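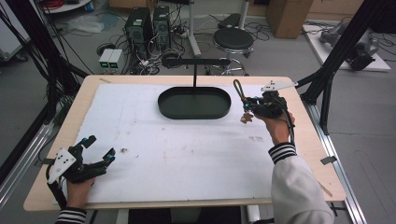 Keeping a white foam board on the table: worth it?
Forum: Craft Tables, Desks and Other Flat Things

grommet_hill
I bought a Takero table in March, light wood, nice enough that I now walk around it like it's a sleeping relative. To protect it I put a big sheet of white foam board on top. The board is now covered in brownish smudges, mostly in the middle, and I've started to worry about protecting the board. I can see where this is heading. Do people clean these, flip them, or give up and let the table take its chances?

plainvanilla67
Flip it. You get 2 sides for the price of one. Then you throw it out and feel bad for a minute.

tessellate
White eraser, the soft kind, small circles, no pressure. Do not use water. The paper face bubbles and then you have a smudged board with hills.

oddsock_drawer
I've used a damp cloth on mine for years and it has no hills.

tessellate
Damp cloth on which board? If it's the plastic-faced kind, sure, you could take it in the shower. Paper-faced is another matter.

oddsock_drawer
It's the kind that came in the closet when we moved in.

grommet_hill
Mine is paper, I think. I licked a finger and rubbed a corner and the corner is now different from the other 3.

plainvanilla67
So that's your test corner. Put it at the back.

bench_moss
Going to be the grump here. Why cover the table at all? It's a table. Mine has glue on it, knife marks, a ring from a paint can, and it still holds things up, which was the deal when I bought it. A sheet of foam board slides around, dents if you lean on it, and shows every speck. You've taken a surface that hides dirt and replaced it with one that advertises it.

grommet_hill
The advertising is sort of the point, though. I work with small tan and brown bits, and on bare wood they vanish. On white I can find them. I once spent an evening looking for a piece that was right by my elbow the whole time.

bench_moss
Fine, a white background for small tan things, I'll give you that. You can get it from a sheet of butcher paper and tear it off when it's ugly.

tessellate
Butcher paper curls. You end up weighing the corners down with the very things you're trying to find.

bench_moss
Tape.

tessellate
On the nice table?

bench_moss
I walked into that.

quietly_laminated
Two practical things. Cut the board a little smaller than the table so there's a strip of wood along the front. Your sleeves rest there and the edge of the board doesn't get chewed up. And put a tray on it for anything messy or rollable. I have an oval Chevalier one in dark green with a raised rim, and most of my smudges stopped once I got into the habit of putting things down in it. Dark tray for pale bits, white board for everything else.

oddsock_drawer
I had a tray. It filled up with mail.

quietly_laminated
That's a separate thread. I believe it has 2,000 replies.

grommet_hill
Ordered a tray. Tried the eraser too: the lighter marks came off, the darker ones moved over a bit. I'm flipping the board tonight, with the test corner at the back.

plainvanilla67
Check the other side first. Mine came with a price sticker on it that has outlived two boards' worth of scrubbing.

grommet_hill
It has a sticker.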